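Intro to Automation, Unit 6 handout: notes from our visit to Pargate

I'm typing these up for everybody who came along in September and for those of you who had a clash with the chemistry lab. They're my own notes with a bit of cleaning up, so expect gaps. The worksheet is separate.

Pargate opens its floor to colleges twice a year, and I'd been trying to get us a slot since spring. We got the 2 p.m. one (hooray!). The part I most wanted you to see was the Prirnasow project, where pairs of arms practice with ordinary desk stuff. I know a few of you were hoping for big yellow welders, but for this unit small and fiddly is so much better! A car door is the same car door all day long. A pencil rolls.

Some background, because the intro talk went fast. Prirnasow wants one set of software that can tidy a desk it has never seen. To get there they collect practice runs, and each run is a person steering the arms through a short job while everything gets recorded. They had 1643 runs when we visited and they're aiming for 3000 before they train the next version. Please write both numbers down, they come back in question 4 on the worksheet.

Now the stations. Two arms, a wooden top, and the sort of things you'd find in a pencil case or next to a keyboard.
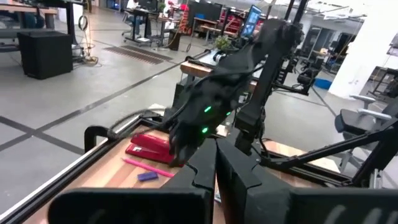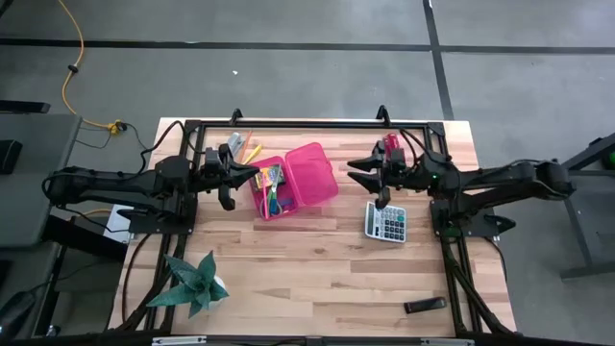 Somebody asked whether the plan is to swap the grippers for proper hands. Indalmont, on the software side, said not for a good while yet, since two fingers are easy to steer and easy to fix, and most desk jobs can be done with them if you're patient about the angle you come in at. Laaksonen added that the hard bit for beginners is knowing how far away a thing is, and that people who play a lot of video games aren't as far ahead as they expect to be!

I loved that answer, and it ties in nicely with what we did on depth and camera placement. Go back to your notes from the second lecture and look at the sketch of the wrist view next to the overhead view. Each one hides something the other one shows. With a flat thing like an eraser, you have to think about where the fingertips are going to meet the table before you ever think about closing them.

A few words to know: end effector (whatever is on the business end of the arm), parallel gripper (fingers that close toward each other), teleoperation (a person steering from a distance), and workspace (everywhere the arm can reach, and with two arms you care a lot about where the two overlap).

For next time, pick one job you do at your own desk and write it out as steps for two grippers. Half a page is plenty. Say which arm holds and which arm moves, and mark the step where you think it would go wrong. Mine was putting the cap back on a marker and I got stuck on step 2.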